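Plirna teardown kit for used desktops, is it worth the money?

Sep 25, 2023

kodikara_d
Hello all. Our shop takes in old office computers and removes the good parts for resale. I am thinking to buy the Plirna teardown kit, the version with gripper, fixture plate and software. The seller in Skeddale offers me a trial of 30 days. Did anyone use it for real work and not only for the demo? My question is mainly about memory, cards and cables.

ataberk_k
We have had it since December. For cards it is good. For cables I would say no. The gripper fingers are too wide to go between two connectors that sit close together, and the software wants you to teach each case model again from zero. We taught 34 models and then we got tired.

szabo_bench
I don't agree about the teaching. If you use the shared library, you start from a similar case and correct only a few points. It took me 67 minutes for a new tower last week, and this includes my coffee.

ataberk_k
The shared library did not exist when I was teaching mine. Maybe I should look again. But is 67 minutes good? In that time I take apart a lot of towers with a screwdriver.

szabo_bench
For one tower it is bad, of course. I get the same model by the pallet, so for me it pays back.

kodikara_d
We get mixed models, mostly older ones with colored clips and tabs. Does the kit handle the tool-free clips or only screws?

khoa.ho
Clips yes, if they are on the side where the arm can come from above. Screws you need the other tool, and it is sold separately, 183 for the tool and the bits. I find this a little unfair, it should be written on the first page of the offer.

pindus_repair
Small correction to khoa.ho: the driver tool is included if you take the service plan. But then you pay each year, so read it carefully.

About the position of the tower: we lay it flat with the side panel off, and we keep the fixture plate to the left. The manual puts the plate in front, and I did not like this because the arm has to travel over the power supply each time.
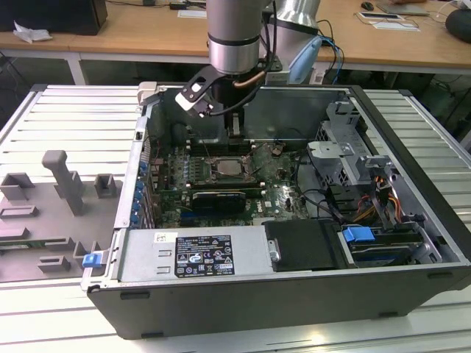 Our bench: open tower on its side, gripper over the case, fixture plate on the left.

ataberk_k
Nice and clear, thank you. Those power cables by the drive cage are exactly my problem. What do you do with them?

pindus_repair
By hand, before we start the program. I don't trust the gripper with thin wires.

szabo_bench
Same for me, cables by hand.

kodikara_d
So two people like it and still do the cables by hand. It is useful to know. I will ask for the trial, but with the driver tool in it, and I will bring my three worst cases to Skeddale.

khoa.ho
Ask them also who pays the shipping if you return it. I had to pay it myself.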